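Walk-through checklist, Hinrichs guest house, entry hall and ground floor
2025-03-09

- [x] Front door closes and latches. *Closer adjusted in January, still fine.*
- [x] Smoke alarm, hall. *Tested, loud.*
- [ ] Exit light over back door. *Dim. Order battery from Trorulik.*
- [x] Extinguisher gauge in green. *Tag signed.*
- [x] Carpet edges flat, no lifted seams.
- [x] Shoe rack steady, walkway clear. *Wood top, black metal legs. Slides go on top, in a row.*

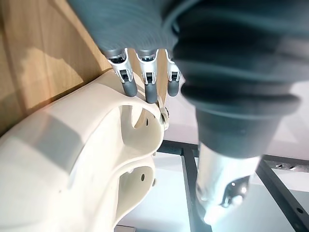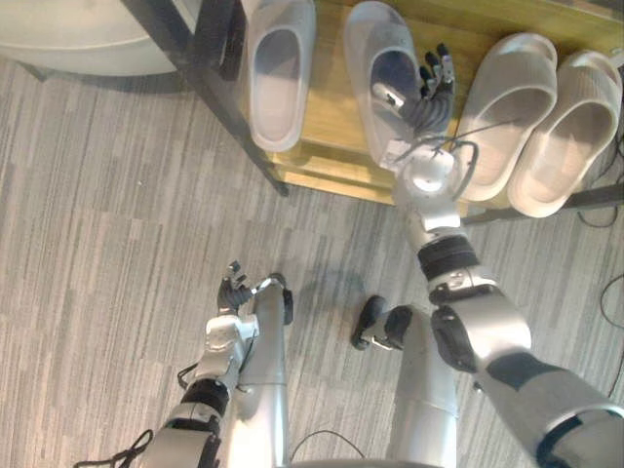
- [ ] Stair handrail. *Bottom bracket loose, 2 screws missing. Fix before the next check-in.*
- [x] Stair treads, all 17. *No movement.*
- [x] Hall outlet covers. *One cracked, replaced same day.*
- [ ] Boiler closet. *Paint cans stored inside again. Move them to the Farkik shed.*
- [x] First aid box stocked.

Handrail and exit light stay open. Send copy to the Holska office once both are signed off.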